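About Skastodel Weather 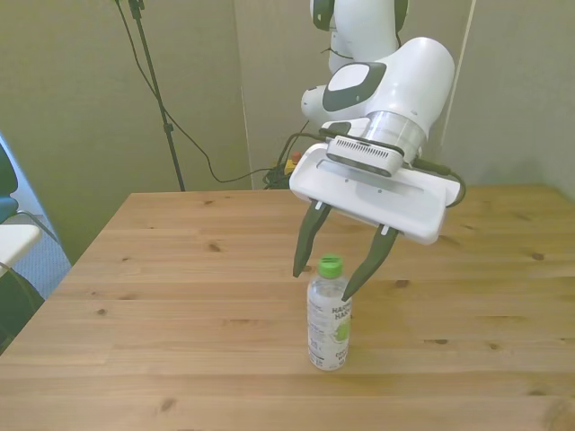
Page last changed: 7 Jun 2023

Skastodel is a small forecasting company. We write local weather forecasts for farms, building firms and harbours that need more detail than the national bulletins give.

Kirsty Matheson set the company up after working as a forecaster on the coast. There are now eight of us. Two forecasters are on duty at any time, and the first forecast of the day goes out by 7 am, all year round.

What we do

Our main service is Flarby, a daily text forecast of wind, rain and ground frost for a single site. You tell us where the site is and what work you have planned, and a forecaster writes it by hand. Shearer is a seasonal service for sheep farmers, with rain warnings for the days when fleeces have to be kept dry. It runs until the end of September. Cement does a similar job for builders who are pouring concrete and need to know about overnight temperatures.

We send forecasts to 600 sites. Most customers get theirs by email, and a few still prefer a phone call.

How we work

We use the published computer models and readings from rain gauges and wind sensors kept by our customers. If a forecast changes during the day, we send a new one with the changed lines at the top. Past forecasts are kept and can be requested by any current customer.

To ask about a new site, please use the contact form.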